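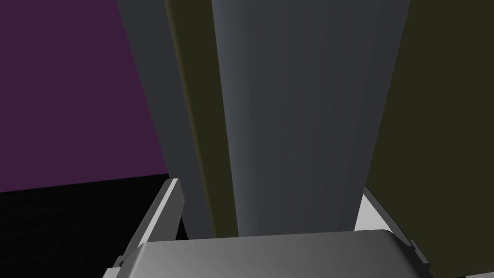
Gualtiero Rinaldi reckons 95 demonstrations is plenty for a simple pick-up task in simulation, and that I should stop recording and start training. I'm not so sure.

I'm driving the arms by hand in the simulator and saving the gripper view along with an overhead one. Training is behaviour cloning, nothing fancy. Of the 95 episodes, 31 have long stretches where I'm just lining up and the gripper hardly moves. Do I trim those, re-record them or leave them in? I'd also like to know if the plain coloured walls are going to be a problem later. 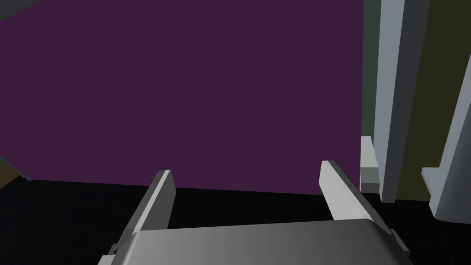

Gripper view, fingers open, nothing held.

Thanks in advance.
lakeck_dan

pruefield
Trim them. Idle steps teach the policy to sit still, and once it stops it sees the same picture again and stays stopped. I cut any run of more than 17 steps where neither the arm nor the fingers changed. Don't cut the short pause just before the fingers close, though. I did that on my first set and the policy grabbed too early.

Check your gripper view while you're at it. When you get in close to something big, one colour can take up most of the picture and there's not much left to tell the policy where it is.

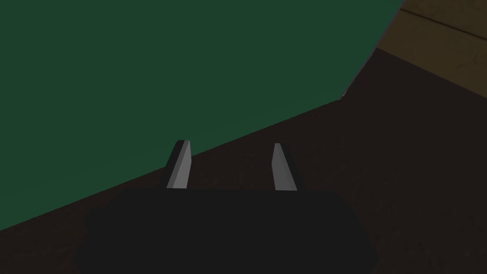
Fingers open, large green surface close in front.

If you have a lot of these, lean on the second view and the joint positions.

Mags T
Depends what you want it for. If it never leaves the simulator, leave the walls alone. If it's going on real arms, vary the colours and the lighting at replay time. You don't have to drive it all again if you've saved the actions and the start state.

On the count, hold back a few start positions and test on those. Going from 50 episodes to 95 made a big difference for us, but only after we stopped starting the arm from the same spot each time. With two arms I'd also write down which one is meant to move first,
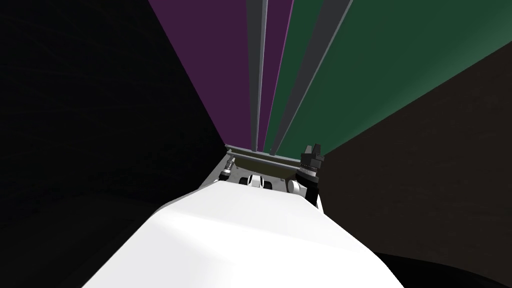

and stick to that order for the whole set. We had two people recording and each had a different habit. The policy split the difference and moved both arms halfway. We ended up sorting the episodes by operator and dropping one lot.

pruefield
Agree with Mags on the start positions. I'd do that before recording any more.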